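Subject: Re: Plallow coating for trays and small bakeware

I have been on this list long enough to remember the last miracle coating, so forgive me if I don't rush out to order one. A few pictures first, then my complaints. There's a white surface in all three.
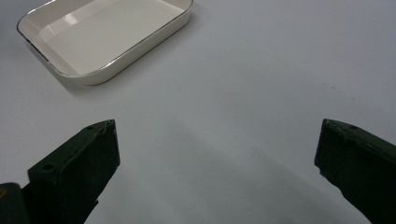
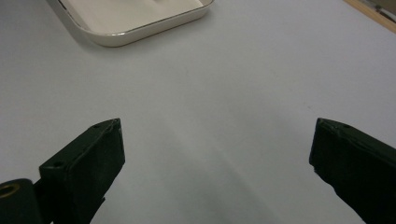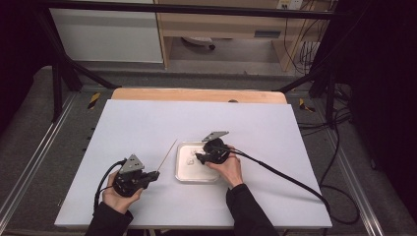
Marilou Macaraeg wrote:
> Lotine are now selling the Plallow finish by the can. The leaflet says
> it is good for 600 bakes and needs no grease at all. Jacobs has it in
> stock at $46. Has anyone tried it on old enamel? I have a box of
> chipped pans from my aunt and would love to save them.

600 bakes by whose count? I read the leaflet twice and it never says what was baked, or at what heat. Plain sponge at a low setting is one thing. Sticky caramel is another, and I'd like to see them try that even 100 times.

The old Skiteck finish made the same sort of promise. I did 3 pans with it and every one was peeling at the corners by December. The company told me I had washed them wrong – with soap, if you can believe it.

As for chipped enamel, I wouldn't bake on it, coated or not. A coating fills the dip and hides the edge of the chip, but I don't see how it stops more from flaking off under it. Use the pans for keys or seed packets.

$46 also buys a lot of parchment paper. If somebody has a can open already, I'll read the results – but please say what you baked.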